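Breathing lessons in Floltport: one winter with the Fodari circle

By Nour Matar
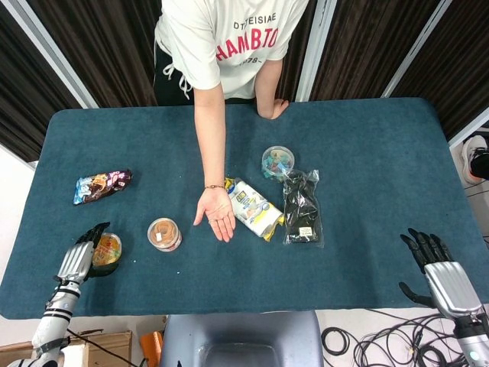
Floltport, Tue 6 October

The first thing Craig Nisbet asked me was how many pillows I sleep with. I had come to talk about breathing, and I had a list of questions ready, but he wanted to know about the pillows. I said two. He wrote it in a notebook and asked if I wake with a dry mouth. I do, most mornings, and I had never thought it was worth mentioning to anyone.

Craig teaches a slow breathing practice he calls Fodari. The word has no meaning, he told me; his daughter made it up when she was small and he liked how it sounds on an out-breath. He was a swimming coach before, and he still speaks like one. He does not promise to heal anybody. When a woman in my group asked if the practice would cure her migraine, he told her to keep her appointment with the doctor and to come on Thursdays as well, if she enjoyed it.

I joined the winter course last December and stayed until the end. There were evenings when I was bored, and I want to say this early in the article, so that the reader can trust the rest.

Ten minutes on the floor

A session starts with lying down. You put one hand on the stomach and one on the chest, and for ten minutes you only notice which hand is moving. With me it was always the upper one. Craig walks between the mats in his socks and says very little. Then comes the part he calls the long road: breathe in for four, out for six, later out for eight, never with force. If you feel dizzy you stop and breathe as you like.

In the second half we sit on chairs and hum. I did not like the humming at all in the beginning. I come from a family where people do not make noises in front of strangers, and I kept my mouth closed for three evenings. On the fourth I hummed a little, on a low note, and felt it in my teeth.

The course costs 134 pounds for the season, paid at the start or in two parts. Compared with the prices at Farah, the large wellness studio near the harbour, it is modest. I also tried one class at Farah for this article. The room was beautiful, with heated floor and warm lamps, and the teacher was kind, but she had 30 people in front of her and music playing, and I could not hear my own breath.

What changed and what did not

My sleep is better. I cannot prove that the breathing is the cause; I also stopped drinking coffee after lunch at the same time, on Craig's advice. My shoulders are the same as before. My temper, according to my husband, is a little improved, mostly in the car.

My resting pulse is now 63 in the morning. I did not measure it before the course, so I can compare it with nothing, and Craig laughed when I confessed this. He does not like measuring. Several people in the group used Clulter, a telephone app which shows a circle growing and shrinking, and he asked them politely to leave it in the coat. "You will start to breathe for the circle," he said.

I asked him about research. He answered that slow breathing is calming for many people and that he would not go further than this. I was almost disappointed. In this field one gets used to big words — energy, cleansing, rebirth — and a man who uses only small ones can seem to be hiding something. I don't think he is.

There is one matter on which we did not agree. Craig believes that everyone should breathe through the nose, day and night, and he returns to it often. I have had a crooked nose since I was a child, and for me it is simply tiring. He gave me exercises with a saltwater rinse. I did them for a week and then I stopped.

The last evening

On the last Thursday we did the long road for nearly 100 breaths, without talking. Rain was hitting the skylight. Somebody fell asleep and snored, and Craig put a blanket over him and went on with the lesson. Afterwards we rolled the mats and stood for a while at the door with our coats on.

The new course begins next week. I have put my name on the list, and I am sleeping with one pillow.

Comments (3)

Marsh_walker
I was in the same group, the humming gets easier! Good article.

Pauline T.
Is it suitable with asthma? I would ask my nurse first but would like to know if others have done it.

oldbrine
The heated floor at Farah is worth the money in January, sorry.

Search this site Enter keyword Go

Contact us | © Floltport Quarterly, all rights reserved | Back to top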